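Chapter 8
Can Machines Do the Chores Yet?

A factory robot can weld the same seam all day because the seam is always in the same place. A bedroom is another matter. Things get left on the bed and dropped on the floor, and few of them hold one shape. 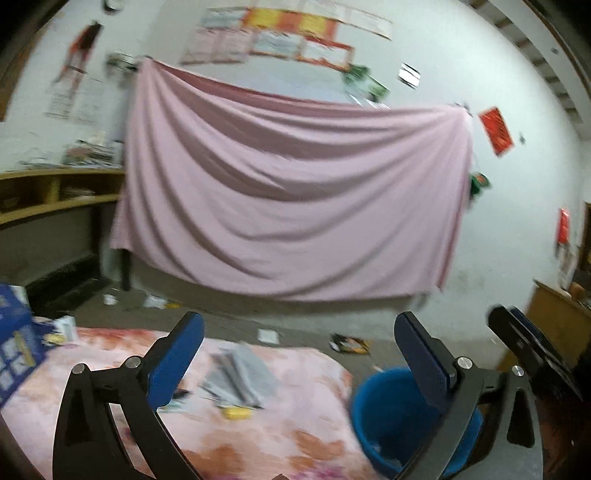

Annick Charpentier, who ran home trials for Tuvow in Lindsay, sorted chores by what the hand has to deal with. Boxes and bottles came first. Cloth, bags and paper came last, as they fold and crumple when touched. A used face mask is a fair test: it is light, it has no fixed colour or outline, and there is no one right spot to grip it. Closing two fingers on it is the easy part. The machine must also judge whether it is rubbish, and where rubbish goes in this particular house.

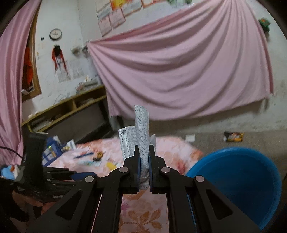
8.1 What counts as done

In the Votstead trial, a tidying job was marked as done only if a person had nothing left to fix. We will use the same rule in this chapter, for homes first and then for the shop floor.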